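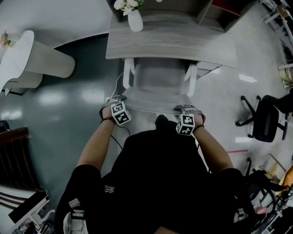
Umut Oral asked whether a request to return an office chair must go through the same form as a request for repair, as the earlier version of these instructions did not say. It must. The form covers both, and the steps have been rewritten to make this clear.

How to Submit a Furniture Service Request at Histulbridge

Before you begin

Have your room number and the item's tag number ready. Chairs and stools carry tags 915 to 1,203. Desks, shelving and storage units are numbered separately, up to 1,773. If the tag is missing, write "no tag" in the field and give the room number only.

Step 1. Open the form

Sign in to the staff portal and select Facilities, then Furniture. Requests sent by e-mail are not entered in the queue.

Step 2. Choose the request type

Select Repair, Exchange or Return. An item that is sound but no longer needed is a Return. An item that is the wrong height or size for its user is an Exchange, and the user's name should be entered in the second field.

Step 3. Describe the fault

Use plain words and name the part: seat, back, arm, base or wheel. "Broken" is not sufficient. "Back will not lock upright" is. Enter one item per request - a form listing several items will be sent back.
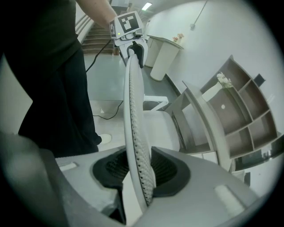 Spare parts are ordered from Doler and arrive within six working days. Staff who wish to order a part directly must first obtain approval from Cengiz Uçar. The part should be described by its shape as well as its name, as the catalog lists many panels under similar titles. A long, narrow white panel that curves and has a row of small holes along its edge, for instance, should be entered in just those terms. Measurements are given in inches.

Step 4. Submit and label

Print the confirmation page and tape it to the item. Leave the item in its room. Do not place furniture in corridors or stairwells, even for a short time.

Changes to a request

A request may be changed until 4 p.m. on the day it is submitted. After that, cancel it and begin again. Requests made in September may take longer owing to room moves.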